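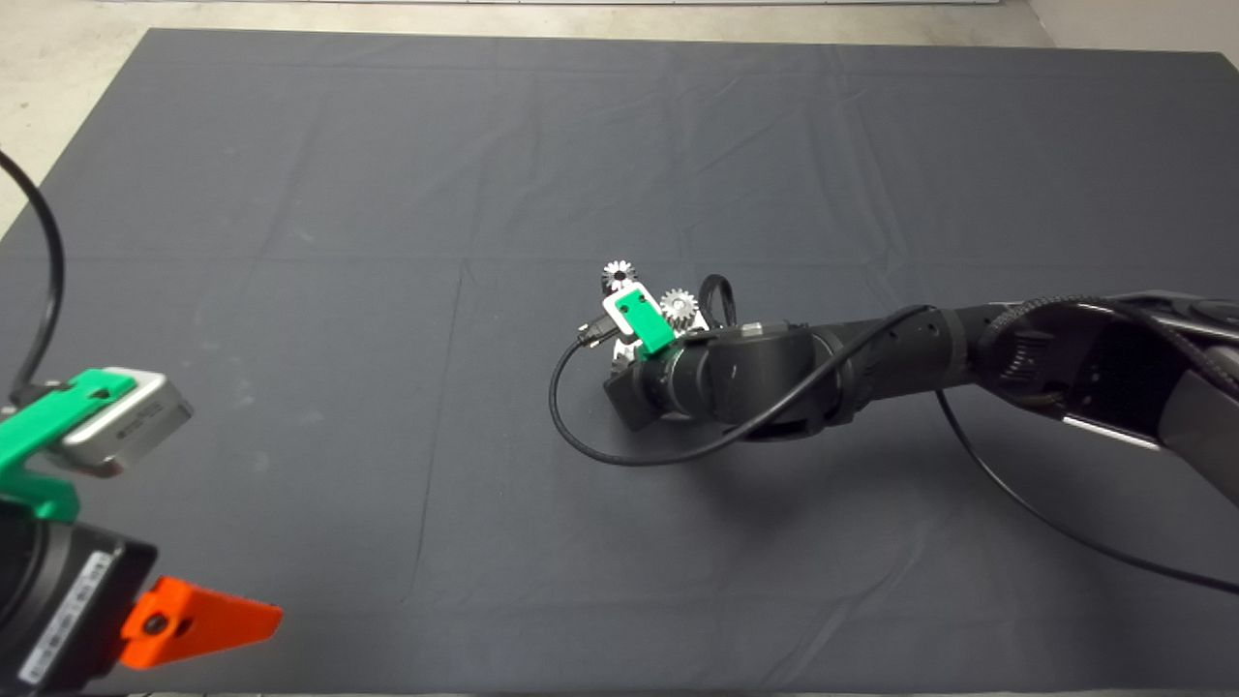
Photo: Lachlan Whitcombe / Umercombe

Umercombe cloth set

We love how this one is coming along! Umercombe gathers examples of two-arm work over a dark gray cloth, for training models that learn by watching. Each example runs 20 seconds and comes with joint positions and a short text label – all written by hand. Version 3 adds 60 new examples, recorded in August, and fixes the swapped left/right labels Colin Sedgwick spotted. Please send us whatever you train on it, even the odd failures!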